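Bench notebook, Tuesday, April
Prep table: dry stuff in the steel bowl
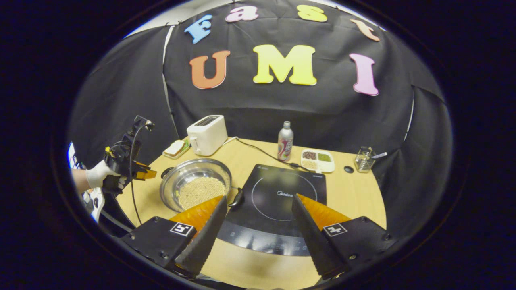 Do we need to weigh the dry fill every time, or is filling to a line in the bowl good enough?
Weigh it. Filling to a line depends on who is looking and how hard they shook the bowl before looking.

I went back over last week's numbers because the "it's always about the same" claim has been bugging me. Target was 600 g. Going by the line, the worst fill was off by 21 g. Some people will call that close. Maybe it is, for soup. For comparing one scoop against another I don't buy it.

Container check: the tub marked 2,000 g came out at 1,095 g with the lid off. It's been in use, fine, but there is no entry for what was taken out, so the label tells us nothing. I crossed it out and wrote the real weight on tape. Please do the same when you take from it.

The Wadalon sheet says to tap the bowl three times before leveling. No explanation given. I tried it with and without and couldn't see a difference I'd put my name to. Only a handful of tries each way, so that isn't proof of anything either. Keeping the taps out for now. If someone has a reason for them, write it in the margin.

Swanson method (scoop from the edge, let it slide in) still gets talked about as if it were settled. It spills less, I'll give it that. Whether it scoops more evenly, I have my doubts. Every good result I can find was done with a full bowl, and anything looks even with a full bowl. Want it repeated at half fill before it goes in the Vimer write-up.

Gukov's note asks for a bigger bowl. Not convinced. A bigger bowl spreads the same fill thinner and the spoon scrapes bottom sooner.

Toaster: the dial numbers are not minutes, whatever the old page says. Timed setting 3 twice and got two different answers. Don't quote dial settings in here any more, use a clock.

To do
- half fill, edge scoop, then center scoop, same spoon
- weigh the spoon by itself
- sweep under the table before starting so any spill we weigh is from that run
- find out who has the small scale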